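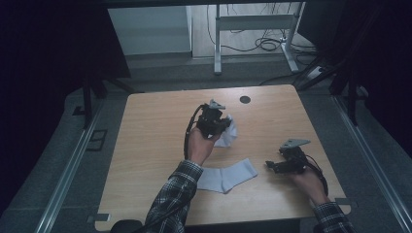
サポート > 靴下・肌着 > たたみ方と収納 > チケット186

ホーム 商品一覧 お手入れ サポート 会社案内

件名:白い靴下をたたんでも引き出しの中でほどけてしまう
受付:2018年8月20日
対象:Sonlow 白無地リブソックス
状態:解決済み

■ お客様より(最初の投稿)
いつも愛用しています!Sonlowの白無地、履き心地が大好きで、気づいたら家族分あわせて41足になりました。ところが、たたんで引き出しに立てて入れても、次に開けるとほとんど崩れているんです。片方だけ奥にもぐっていることもあります。今のやり方は、2枚を重ねて丸め、履き口を片方だけ裏返して全体を包む、いわゆる団子です。引き出しはPrarnexの浅型で、仕切りは入れていません。きれいに並んだ引き出しにあこがれているので、何か手があればぜひ教えてください!

■ サポート返信 1
41足!ありがとうございます、読みながら声が出ました。靴下の収納は担当一同、大好きな話題です。
まず切り分けのため、次の点を教えていただけますか。
・たたむ前に、つま先まで伸ばして平らにしていますか
・かかとの向きは2枚でそろっていますか
・履き口のゴムに、波打ちやのびはありますか
・引き出しの中で、靴下の高さと引き出しの深さに差はありますか

■ お客様より
伸ばしていませんでした。洗濯かごから出してそのまま丸めています。かかとの向きは考えたこともなかったです…。ゴムは、いちばん古い組が少し波打っていて、新しい組はぴんとしています。深さは余っていて、団子が中で転がります。

■ サポート返信 2
とても助かる情報です!団子をいったんやめて、四角くたたむ方法を試してみてください。

1. 台の上に1枚を横向きに置き、かかとを横に出してL字にします。しわは手のひらで足先へ向かって逃がします。
2. もう1枚を同じ向きで重ねます。かかとが重なればほぼ成功です。
3. かかとの出っぱりを内側へ倒し、まっすぐな帯にします。
4. つま先側から履き口に向かって三つ折りにし、最後に上の履き口の内側へ差し込みます。

手順4でつまむのは、履き口の縁のすぐそば、縦のうねがあるリブのところです。

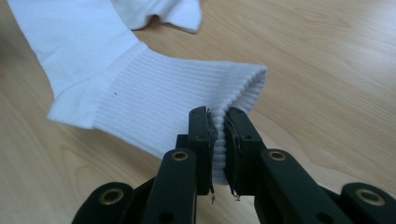

リブは横によく伸びて戻るので、少し引いて口を開け、折った束を入れて手を離すと、ゴムが軽く押さえてくれます。平編みの側をつまんで引っぱると布だけが伸びて口が開かず、形もゆがみます。裏返して全体を包む必要はありません。ゴムへの負担もぐっと減ります!

台は食卓のような平らな木の天板が向いています。布団やソファの上だと沈んでしまい、かかとがずれます。

■ お客様より
やってみました!最初の一組は差し込みが浅くて、持ち上げたらぱらっと開きました。二組目からは、指の第一関節まで押し込むようにしたら開かなくなりました。楽しくなって、全部たたみ直すのに15分しかかかっていません。ただ、波打っている古い組だけは、どうしても口がゆるいです。

■ サポート返信 3
15分とはすばらしいです!浅い差し込みの件、こちらの案内が足りませんでした。手順4に「奥まで」と書き足します。
ゆるい組は、履き口の縁をひと折りしてから束を差し込んでみてください。厚みが出てかなり踏んばります。それでもだめなら、仕切りのあるところへ寝かせて入れるのが楽です。仕切りはSeltovの布製が2,000円で、浅型の引き出しにも入る高さです。空き箱を切ったものでも十分に働きますよ。買い足しは後回しで大丈夫です。

■ お客様より
ひと折り、効きました!菓子箱のふたを仕切りにして、古い組はそこへ。翌朝あわてて開け閉めしても列が残っていて、思わず家族を呼びました。子どもの小さいサイズは三つ折りだと厚くなるので、二つ折りにしています。

■ サポートメモ(社内共有可)
原因:かかとの向きの不ぞろい、しわが残ったままの丸め、引き出し内の余り。
対応:四角だたみに変更。古い組は縁をひと折り。小さいサイズは二つ折り可。
修正:手順4に「奥まで差し込む」を追記済み。
残件:厚手の冬用パイル地は同じ手順だと束が太くなる見込み。12月の入荷分で試して追記します。楽しみです!

お問い合わせ | © Sonlow サポート窓口 | ページの先頭へ戻る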